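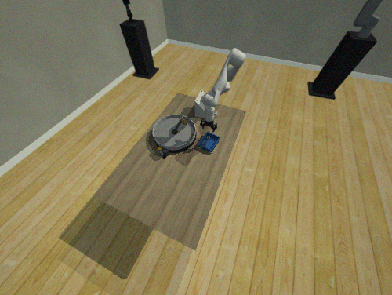 Fig. 4. Turntable pick task in the sim: arm, turntable, blue tray.

4. Teaching the turntable pick by remote control

Do section 3 first (pairing the hand controller). If the status light in the Plarska panel isn't green, stop and go back.

What you're recording: operator drives the arm, picks the part off the turntable, puts it in the blue tray. One pick per take. The learner needs clean takes more than it needs lots of them.

4.1 Before you start

1. Open Plarska, load the task file turntable_pick. Port is 1452 unless your admin moved it.
2. Check that the arm, turntable and tray all load on the brown mat. If the tray is missing, reload the task. Don't drag one in from the parts list, it won't be tracked.
3. Set turntable speed to 0 for your first takes. Moving takes are in 4.4.
4. Hit Home. Wait for the beep.
5. Open the gripper all the way. Left trigger fully out.

Note: the tray doesn't have to sit square to the mat. A bit of an angle is fine, the task file shifts it between takes anyway.

4.2 Recording a take

1. Squeeze and hold the grip button. Arm follows your hand only while it's held.
2. Press Record. Count one beat before moving.
3. Bring the gripper over the part. Go up first, then across. Coming in low you'll clip the raised rim of the turntable and the take is junk.
4. Line up the fingers on either side of the part. Turn your wrist, not your elbow.
5. Lower slowly. Slow the last bit way down.
6. Close with the left trigger. Smooth squeeze, no snapping.
7. Lift straight up until you're clear of the rim.
8. Move over the tray, lower, open. Low drop only, parts bounce out if you let go high.
9. Back up above the tray, hold still one beat, press Stop.
10. Mark it Keep or Toss right away. You will not remember later.

CAUTION: Let go of the grip button before you put the controller down. If you don't the arm follows your hand to the desk and the whole thing gets recorded.

CAUTION: Parts near the rim are the hard ones. Watch the bar on the turntable too, it runs from the hub out toward the edge and the fingers will catch it if you come in from the wrong side. Rotate the view before you lower.

4.3 What counts as a bad take

Toss it if:
- gripper touched the rim, bar or hub
- you paused mid-air to think (the learner copies the pause, yes really)
- part was dropped and re-picked. Recovery takes go in their own folder, see 4.5
- you hit the joint limit and got error 429

Error 441 is diffrent, that's a dropped controller link. Re-pair and redo the take.

Keep at least 9 good takes per part position before you press Train. Fewer and the preview will look OK then miss at the rim.

4.4 Moving turntable

1. Set speed to Slow. Leave Medium alone until Slow works.
2. Wait over one spot and let the part come to you. Do not chase it around the disc.
3. Close as the part comes between the fingers. Lift at once.
4. Rest same as 4.2, steps 7 to 10.

Note: Tobiloba Osagie's crew records all the Slow takes in one sitting with one operator. Do that if you can. Mixed operators on moving takes gave us jittery grasps in the Urnar trial.

4.5 Saving

1. Name the session operator_part_speed. No spaces.
2. Recovery takes to /recovery, everything else to /takes.
3. Press Sync and leave the window open untill the bar fills.

Stuck? Ekene Iyamu for pairing and link errors, Thư Hầu for anything about training.

Last changed March 25, 2026. Section 5 covers hand guiding on the real arm.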